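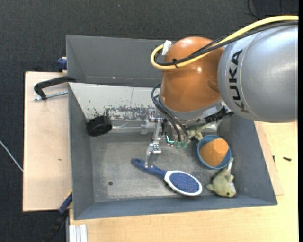 Abb. 1: Offene graue Sammelkiste mit Haushaltsgegenständen und Spielzeug, darunter eine Haarbürste

Einheit 4 - Gemischte Bestände sichten und ordnen

Gegenstand der heutigen Einheit ist der Umgang mit gemischten Beständen im Haushalt. Gemeint sind Behälter, in denen Dinge unterschiedlicher Nutzung ohne feste Ordnung zusammenliegen. Im Lehrhaushalt Cidton werden solche Kisten als »Mischkisten« geführt.

1. Behälter
Vor dem Einräumen ist der Zustand des Behälters zu prüfen. Der Boden in Abb. 1 ist stark zerkratzt, am Fuß der hinteren Wand verläuft ein Streifen faltiges Klarsichtklebeband, darüber ist die Farbe stellenweise abgeplatzt. Derartige Gebrauchsspuren sind im Bestandsblatt zu vermerken. Schräge Wände verringern die Stellfläche am Boden - bei der Berechnung des Fassungsvermögens ist stets das Innenmaß unten anzugeben.

2. Sichtung
Der Bestand wird zunächst in 2 Gruppen geteilt: Gegenstände der Körperpflege und alle übrigen. Haarbürsten gehören zur ersten Gruppe und werden nicht gemeinsam mit Spielzeug aufbewahrt. Als Richtwert für die Füllhöhe gelten in diesem Kurs 70 Prozent.

3. Ablage
Gegenstände mit Griff werden mit dem Griff zur Entnahmeseite abgelegt. Die Beschriftung der Behälter erfolgt nach dem Schema Plarnis (siehe Skript, Abschnitt 7).

Aufgabe bis Dienstag: Erstellen Sie für eine Mischkiste aus dem eigenen Haushalt ein Bestandsblatt mit Angaben zu Zustand, Inhalt und vorgesehenem Ablageort.

© Lehrhaushalt Cidton | Kontakt | Nach oben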